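Rosevari in December: the runway show gets a band

If you read last month's newsletter you'll know I was grumbling about the Rosevari winter show and whether there would be any live music at all this year. Well, I take it back. The lineup went up on the venue door at 4 p.m. and my phone hasn't stopped since (thank you to everybody who sent me the same blurry photo of it, I now own nine).

So! Edileuza Barros is singing. The whole second half, with her own players, while the evening wear goes past. If you only know her from the duet that was in every shoe store last summer, do yourself a favor and go back to the album before it, the one with the blue sleeve. It's slower and a bit stranger and I think it's the best thing she's done. I had it on the whole time I was hemming curtains and I hemmed one of them to the wrong side of itself.

Opening for her is Ashwin Sastry, who most of you will remember from the outdoor show in Trurthorpe, when the rain came in sideways and he kept playing with a towel over the keyboard. He's doing the first half on his own, piano and a few loops, for the daywear and the knits. I like that pairing a lot. The knits at Rosevari always get treated as the bit you sit through before the sequins, and they deserve somebody who plays quietly enough for you to look at them.

There are 46 looks this time, and two labels are sharing the runway. The first is Moron, and yes, they've heard all the jokes, and yes, they put one of them on a sweatshirt, and yes, I bought it. They've been showing here since the days of folding chairs, and they've built a proper following for those big coats with the collars that stand up by themselves. I'm told there is a green one. I'm also told I can't afford the green one.

The other is Araújo, and this is their first time on this runway. I went to see some of their pieces on the rail in the spring and came away very taken with the skirts, which have a kind of heavy swing to them when you move the hanger. How that looks on a person walking at speed, with a bass line going, I can't wait to find out. They do a lot of pleating and a lot of brown (a real brown, like strong tea), and the sizes run further than most of what we see here. More of that, please.
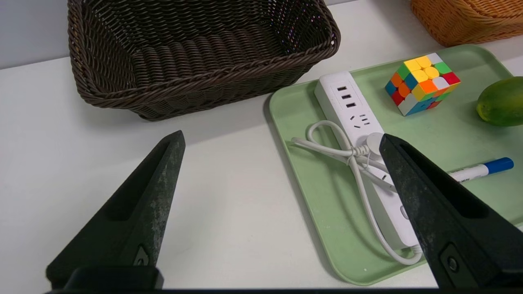
Tickets, then, as that's what half of you wrote in to ask. The room holds 260 and not one more, and the fire people were very firm about it after last year. Seats along the runway go first, obviously, but I'd honestly steer you toward the raised rows at the back if it's the music you're coming for. The speakers point straight over the heads of the front row. I sat up front two years ago and saw every stitch and heard mostly drums. From the back you get the whole sound, plus you can see the turn at the end, where the good posing happens.

It's two tickets per person, and you'll need the name of your guest when you book. If you don't have a guest yet, put your own name twice and change it at the door. That's what I did last time and the woman on the desk just crossed it out and wrote my sister in with a pencil.

A few things I know from talking to people and a few I'm only guessing at. I know the band will be on a riser to the left of the runway this time, so the models won't have to walk around the drummer. I know Edileuza is wearing Araújo for her first song and Moron for the rest, which seems a fair way of keeping the peace. I'm guessing there will be a song the two of them do together at the end. When I asked Ashwin he went very vague and started talking about parking, so draw your own conclusions there.

About the parking, he did have a point. The lot behind the building fills up early and the street out front is permit only in the evening. I'm taking the bus. If you drive, come before the doors open and get something to eat at the noodle place on the corner, where they're perfectly happy for you to sit over one bowl for an hour in your best coat.

Oh, and dress up! Last year there was a nervous sort of jeans crowd near the bar, and I know some of you own better than that, I've been in your closets. Nobody at Rosevari is going to look twice at a cape. A gentleman came in full silver two winters back and was asked for a picture more times than the models were.

I'll be writing the whole thing up for the next issue, outfits and set list both, and I'd love to have some other opinions in there beside mine. If you're going, send me a few lines afterward on your favorite look and the song that was playing when it came out. Keep it short, be as rude as you like about the shoes, and tell me whether you want your name on it.

And if anyone spots the green coat before I do, please text me what it costs and don't tell my husband.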